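Search tips... Go

Keeping a small whiteboard clean

In our kitchen we write the shopping on a small board. After some weeks the old ink stays like a gray shadow. Wipe it first with a dry cloth, then with a little warm water and 2 drops of dish soap.

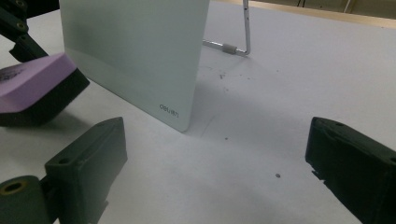

A small board on its wire stand.

For ink from January — yes, I had this — write over it with a fresh marker and wipe at once. Do not use the rough side of the sponge. Dry the corners well.
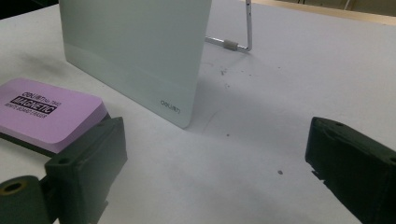
Small board by deli, standing on a white table.

Keep the markers lying flat.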